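Pageant Administration Forum
Board: Judging, Scoring and Tabulation
Thread: Brekthorpe final – request for release of full score sheets

Registrar_Brekthorpe
The organising body of the Brekthorpe pageant acknowledges the correspondence received from delegates, chaperones and regional directors following the February final. The result as announced on stage stands. The body is considering whether the complete score sheets should be released to participating directors and invites submissions in this thread from accredited members. Contributors are asked to confine themselves to procedure. Remarks concerning individual delegates will be removed.
Lyle Crenshaw
Registrar

directorate_west
Thank you, Mr Crenshaw. Our office supports release. The handbook issued to directors states that the interview carries the same weight as evening wear, yet the programme sold in the foyer described the interview as a preliminary segment only. Both documents cannot be correct. Until the sheets are available, a director has no means of advising a delegate as to why she did not progress.

sash_and_ledger
I must respectfully oppose the proposal. Judges at Brekthorpe accepted their appointment on the understanding that individual marks would remain confidential. To publish them afterwards would be a breach of that understanding, and I expect it would make recruitment of judges considerably harder next season. Totals by segment could be released without naming any judge.

Kowalczyk_Chaperone
Segment totals would not resolve the matter raised by the delegates in my care. The concern is the tie. Two delegates were read out as level on 393 points for the final place in the top group, and the tie was broken in favour of one of them without any explanation from the host. Which rule was applied? The handbook offers two: the higher interview mark, or a casting vote by the chair of judges. They do not necessarily lead to the same result.

Registrar_Brekthorpe
The tie was resolved by the higher interview mark. The casting vote is available only where the interview marks are also equal. It is accepted that the order of the two provisions is not stated plainly in the present wording, and an amendment will be drafted.

Kowalczyk_Chaperone
That is helpful, and I thank the Registrar for the prompt reply. I would still ask that the host be given a form of words to read out on such occasions. The young woman concerned learned the reason from this thread.

tabulation_desk
For the information of members, I have served as tabulator at regional pageants for several seasons, although not at Brekthorpe. Our practice is as follows. Each judge signs a paper sheet at the close of each segment. The sheets are entered twice, by different people, and the entries are compared before anything goes to the host. The paper is retained until the following final. I would recommend that any body relying on tablets alone reconsider – a signed sheet is very difficult to argue with.

On equipment, a modest desktop machine is entirely adequate for the work.

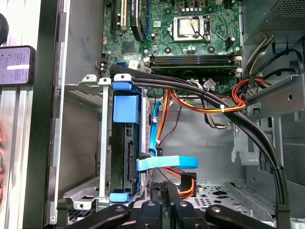
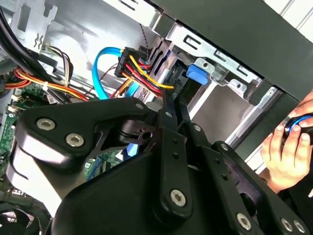
Inside a desktop computer case, two views.

tabulation_desk (continued)
I would add that the spreadsheet itself should be locked before the first segment begins. Formulas altered during an event, even for good reason, invite precisely the sort of question now being asked.

sash_and_ledger
I have no objection to any of that. I would only observe that double entry requires an additional person at the desk, and smaller pageants often struggle to fill the positions they already have. The Nokgate regional had one tabulator for the whole evening and the result was not disputed by anyone.

directorate_west
With respect, an undisputed result is not evidence of a sound procedure. Entry fees at Brekthorpe came to $4000 for my delegates this season, before gowns, travel and accommodation. For that outlay I consider it reasonable to expect a second person at the desk.

Sukia_Regional_Office
The Sukia office wishes to place its position on record. We release to each delegate her own marks by segment, with judges identified by letter only. The letters are reassigned for each segment so that no judge's pattern can be traced across the evening. Directors receive nothing unless the delegate consents in writing. The arrangement was contentious when it was introduced, and two of our judges declined to return, but the number of formal grievances has fallen and our delegates make good use of the information in their interview preparation.

sash_and_ledger
I would be prepared to support the Sukia model. My objection was to circulation among directors, who in my experience do not always keep such papers to themselves.

directorate_west
I do not accept that characterisation of directors. I do accept that the marks belong in the first instance to the delegate, and I withdraw my request for the complete sheets if the alternative is adopted in full, including for delegates who competed this February.

Kowalczyk_Chaperone
Agreed as to retrospective application. Could the Registrar also confirm the time limit for lodging a grievance? One delegate was told the office closed to submissions at 5 p.m. on the day after the final.

Registrar_Brekthorpe
No such limit exists in the rules, and the delegate may lodge her submission with my office in the ordinary way. The contributions above will be placed before the organising body at its next meeting, together with a draft amendment on ties and a proposal based on the Sukia arrangement. The thread will remain open to accredited members until then. Members wishing to comment in confidence may write to me directly.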